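The long wait for a new knee cap

I went to Pruladbridge to learn how you grow cartilage, and spent most of my first morning looking for somewhere to park.

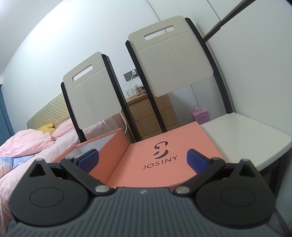 A pink box and its lid, in front of two chairs in a bedroom.

By the time I found the right door Samina Rana had already fed her cells and was on to her second coffee. She runs the cartilage group at the Usmani Institute, and she has the kind of handshake that makes you stand up straighter. "You've missed breakfast," she told me. She meant the cells' breakfast. They get a change of medium, a pinkish broth of sugars, salts and growth factors, and if it's late they sulk. (Her word. I asked if that was a technical term and she said it was in her lab.)

I should confess my interest. I wrecked my left knee playing netball at 31, and I've been reading about lab-grown cartilage ever since with the devotion other people save for house prices. Cartilage is lousy at fixing itself. It has no blood supply of its own, and the few cells living in it are spread thin and don't move around much. Knock a divot out of it and the divot mostly stays there.

So the idea has been kicking around for decades: take some of a patient's own cells, multiply them in a dish, put them back. Surgeons do a version of this now. The trouble, Samina says, is what the cells do while they're multiplying. Lay a cartilage cell out flat on plastic and after a few generations it forgets what it was. It goes long and skinny and starts making the wrong sort of collagen, the tough scarry kind you'd find in skin. Put that in a knee and you've got a patch, sure, but it wears like a cheap carpet.

Her group's answer is to keep the cells crowded. They spin them down into pellets the size of a lentil and let them sit on top of one another, which seems to jog their memory. The pellets are then squeezed. Gently! There's a machine for it, named Dronda after somebody's aunt, and it presses down and lets go, over and over, at the pace of a person walking. I watched it for longer than I'd like to admit. It's weirdly soothing, like watching bread being kneaded by someone very patient.

Danish Bukhari built Dronda in the first year of his doctorate and has been repairing it through all the years since. He showed me the current version and then, a bit shyly, the drawer where he keeps bits of the old ones. The cells like load, he explained, but only in the right dose. Too little and they get lazy. Too much and they die, and you come in the next morning to a tray of mush. He has run 433 pellets through the thing and can tell you about the bad ones in some detail.

What they're after is a tissue with the bounce of the real stuff, and on that score they're partway there. Samina put it at half the stiffness of a healthy knee, on a good batch, after 10 weeks in culture. She was quick to add that the batches aren't all good. Cells from a 20-year-old behave beautifully. Cells from someone my age are, let's say, more variable, and I tried not to take it personally.

Then there's getting the stuff to stick. Over at Eststead, a half-hour drive if you don't get behind a grain truck, Annelies Wyss works on the seam between new cartilage and old. She's a vet by training, and her patients are sheep. Sheep knees are a decent stand-in for ours, and sheep, she says, are much better than people at doing their rehab because they just walk around and eat. Four of hers had grafts put in last December. Three of those have knitted in nicely along the edges. In the fourth the graft came loose within a month, and she spent more of our chat on that animal than on the other three put together. She thinks the rim of the defect was cut a touch ragged. She's also open to being wrong.

I asked everyone the question you'd ask, which is when. Annelies laughed. Danish looked at his shoes. Samina said a small safety trial might be possible in four years if the money holds, and that she'd said the same thing to a journalist once before and had the clipping read back to her at a party.

Chiyo Okabe, who looks after the tissue donors' side of things, took me through the consent forms on my way out. People having a knee replaced can give the leftover cartilage to the lab, and most of them say yes. Some write little notes on the form. One man wrote "good riddance". Another wanted to know if his cells would be told he said hello.

Naheed Niazi is the youngest of the bunch, an engineering student who's there for the summer to write software that grades pellets under the microscope. She has 1608 pictures of the things to sort through, and when I left she was still at it, headphones on, one leg tucked under her in a way that made my own knee ache just to look at.

I've signed up for the mailing list.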